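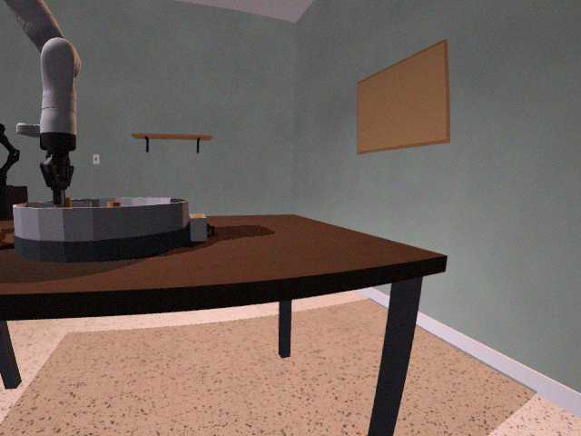 Simulated arm with its gripper inside the round container, Daltcombe bin-reaching task.

The rim stall (some people call it the Griltitz fault, after the planner it was first logged against) is a failure in simulated picking work where the arm reaches into an open container, closes its fingers and then can't get out again. I've looked after this page for a while now and I still get it wrong when I explain it out loud, so bear with me!

It starts with the collision shape. The container you see on screen is a ring of flat panels with an open middle, but the physics engine may be working from a simpler shape underneath, and if that shape is a bit fatter than the drawn one, the fingers end up inside a wall that isn't drawn anywhere. Going down is fine – the planner allows a small overlap on approach. Coming up, it doesn't, and every lift gets refused.

Barış Yüksel wrote the first proper report on Saturday, September 12, 2020, after a batch of 1000 runs on the Ellska simulator. In his set 627 finished cleanly and 73 ended in a rim stall. The rest were ordinary dropped or missed objects.

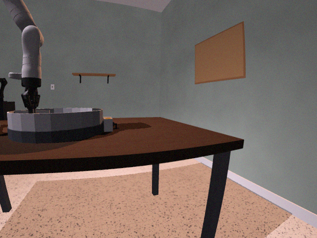 What made it nasty was the retry rule. Ellska let the arm try the lift again with more force, up to 2 times, and on the second go the solver would sometimes fling the container clean off the table. Funny to watch, I'll admit, but on a real arm the same command would mean a bent finger or worse, and I wouldn't want my hand near it.

The December release of Ellska dropped the extra force and made the arm stop and open its fingers instead. Rivadeneyra, a rival package, uses a tighter collision mesh from the start – slower to run, and I'm told it still stalls on very thin rims.

See also: phantom contact, approach tolerance, protective stop.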